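2018-12-30

Notebook, dye shed. Indigo vat, second winter round.

Okay, picking this up where the last page ran out. The fructose vat is alive again! I'd pretty much given up on it over the break (it sat with the heater off and the lid on and I was too lazy to drive out and check) but I warmed it back up yesterday and this morning there was a proper coppery skin on top and the liquor underneath was that yellow-green color, like weak tea somebody left a leaf in. Smell is fine. A little sweet, a little like a wet basement.

What I did to bring it back, so I can do it again: topped up with hot tap water to the old line, stirred in a spoonful of lime slaked in a jar first, then the fructose, stirred slow around the edge, lid on, left it alone. Then I did not leave it alone and looked at it four times in an hour. Please, future me, leave it alone. Every time that lid comes off you're feeding it air and that's the exact thing you're trying to keep out.

Temperature when I dipped: 80 on the little stick thermometer, Fahrenheit. Yến Hầu keeps hers way hotter and gets a faster vat, but she also has the good immersion heater and I have a bucket heater from a farm store with a dial that goes from "low" to "high" and means neither.

Cloth for today was the cotton lawn that came from Hustby, 326 grams dry weight for the whole bundle, cut into strips and three bigger squares for the clamp-resist tests. Scoured it last night with soda ash and the paste soap. The water came off a horrible brown even though the stuff is sold as ready to dye. I've stopped believing that label on anything. The Khổng cotton has the same sticker and that one was even worse back in August, if you remember the pillowcases with the pale splotches down the middle. Those were a scour problem, I'm sure of it now. I blamed the vat for months!

Soaked the strips in plain water before dipping, squeezed them out hard, in they went.

Dip notes:

First strip, one dip, one minute. Came out bright green, went blue on the line while I was still fussing with the clothespins. Very light, a bit streaky at the top where I held it.

Second strip, two dips, one minute each, aired between. Nicer than I expected. Kind of a washed denim.

Third strip, four dips. I like this one best. It's got some depth and still looks soft.

Fourth strip, seven dips, and I lost track once so it may be eight. Dark, a little gray-looking while wet. It'll come up once it's rinsed and soured, they always do.

I want to get one of these to land on that soft purply blue, the one Babita keeps pointing at and calling periwinkle and I keep calling "the blue that isn't quite blue." Indigo on its own tends to go green on me when it's this pale. Her idea is a whisper of cochineal over the top, mine is more short dips in a weaker vat. We argued about it through most of lunch and then both went and cut samples to prove the other one wrong.
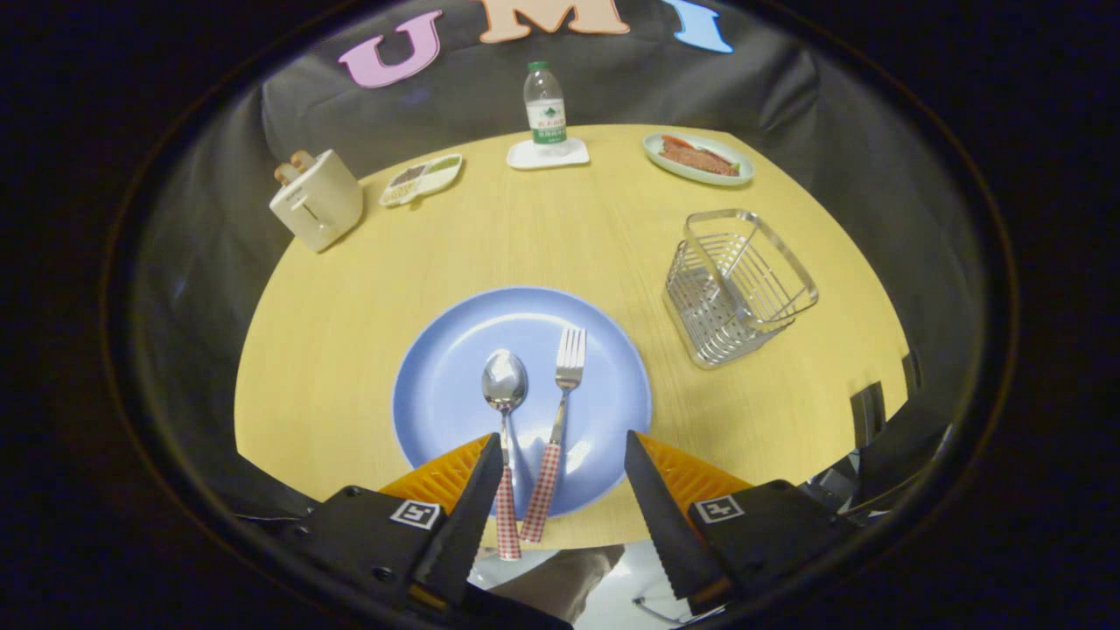 So the plan for the pale blues is two sets, side by side, same cloth, same scour. Set A gets three very short dips (count of ten, not a minute) in the old vat, which is nearly spent and sitting by the door. Set B gets one dip in the good vat, full rinse, dry, alum, then a cochineal bath so weak you can see the bottom of the pot. Babita Kanaujia is doing B because she has the patience for mordanting and I truly do not. If I have to hold something at a simmer for an hour I will wander off and reorganize the string drawer.

A thing to watch with B: the alum bath after the indigo. I think the order matters less than people say it does, but I've only tried it the one way around, so put that down as an opinion. Yến does alum first and indigo after and says the lime in the vat knocks some of the alum back out. Makes sense to me. We should really run a Set C with her order. There's enough cloth if we use the ugly offcuts.

Clamp resists. Used the two round wooden blocks and the C-clamps from the hardware box. Folded the squares into accordion folds and then into triangles, clamped, soaked, dipped. Square one I didn't tighten enough and the blue crept in under the block everywhere, so it's a fuzzy blob with ambitions. Square two I cranked down until the wood creaked and got a really crisp circle, sharp white edge, very happy. Square three is still clamped and airing. I'm going to leave it till tomorrow even though it's killing me.

Also tried the Fustetti paste on a scrap, since it's been sitting on the shelf with its seal unbroken for so long. It brushes on beautifully, like thick yogurt, and it dried with hairline cracks all over. I kind of love the cracks? They let in little blue veins. But if you want a clean line it's no good straight from the tub. Next time thin it with a bit of water and do two coats. And it has to be bone dry before the vat or it slides off and muddies everything, which I learned on scrap number two. Skimmed the gunk out with the tea strainer. (That strainer now lives in the shed forever. Do not take it back to the kitchen.)

pH: strips say somewhere between 10 and 11. The color chart on the box is faded so I'm squinting. Bought more lime anyway. The Vindadeo stuff is finer than the bag we had and slakes without lumps, but it's also dustier, and I got a face full of it opening the bag. Mask goes on BEFORE the scissors come out. I'm writing that on the bag too.

Ran a quick rub test on the four strips after they'd hung a good while. White rag, dry, ten rubs each. One dip and two dips left nothing. Four dips left a trace. Seven (or eight) left a big blue smear that anyone would be mad to find on their couch. It hasn't had its final wash yet, so I'll do it over once it's been through hot soapy water and a vinegar rinse. If it still comes off I think the dips were too long and I'm just stacking loose pigment on the outside. Shorter dips, more of them, longer airing. I know this. I've written it in this notebook before, I can see it on the facing page in my own handwriting with two lines under it. 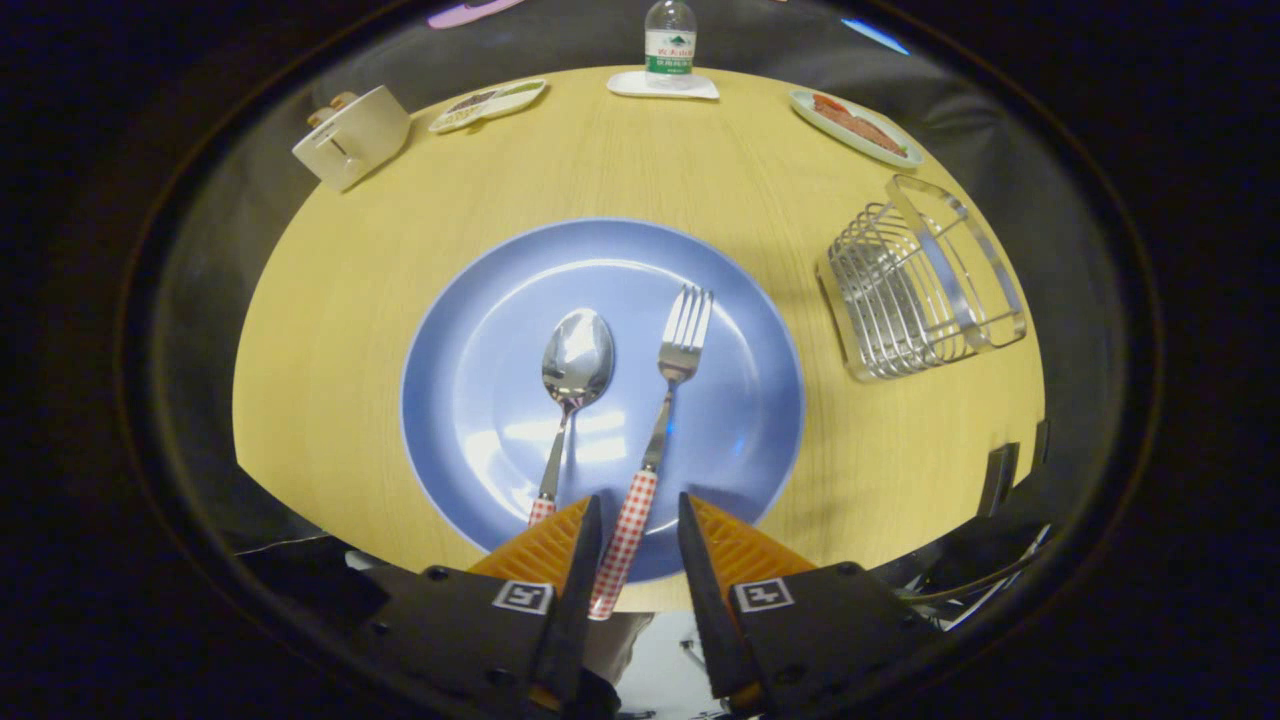
Late afternoon check: vat had dropped to 78 and the skin was looking thin. The flower was patchy too, more gray than bronze. I'd say it's tired, twelve or so trips in and out for all those strips and scraps is a lot for one day. Gave it a little fructose, stirred, lid on, heater one notch up, blanket around the bucket. No more dipping today.

Set A is already done, for what it's worth. The spent vat gave me a pale blue that I'd call pretty if I were feeling generous, but put it next to the paint chip Babita taped to the wall and it's plainly greener. Not by much. In the shade by the door they almost match, and then you carry them outside and they don't. I've pinned a strip next to the chip so we can look at it in morning light before anybody claims a win. Set B is rinsed and drying and gets its alum tomorrow.

Still to do, in whatever order:

Unclamp square three. Wash and sour all the strips, then redo the rub test on the dark one.

Cut offcuts for Set C and ask Yến what percent alum she uses, I wrote it on my hand last time and then dyed my hand.

Buy clothespins, the plastic kind, the wooden ones are soaking up blue and printing it back onto the corners.

Label the jars! There are two jars of white powder on the top shelf and I'm fairly sure one is soda ash and the other is the alum, and fairly sure isn't good enough.

Figure out whether the linen from the last order is worth a dip. It's heavy and stiff and I suspect it needs two scours, maybe an overnight soak before. Babita wants it for napkins. If so we'd want the four-dip blue, I think, something that can take a lot of washing and fade gracefully. I'd do a border with the clamps, just the corners, and leave the middle plain.

Vat reading again before I lock up: back to 80 and a bit of foam gathering in the center. Lid's on. Going home, my fingernails are a disgrace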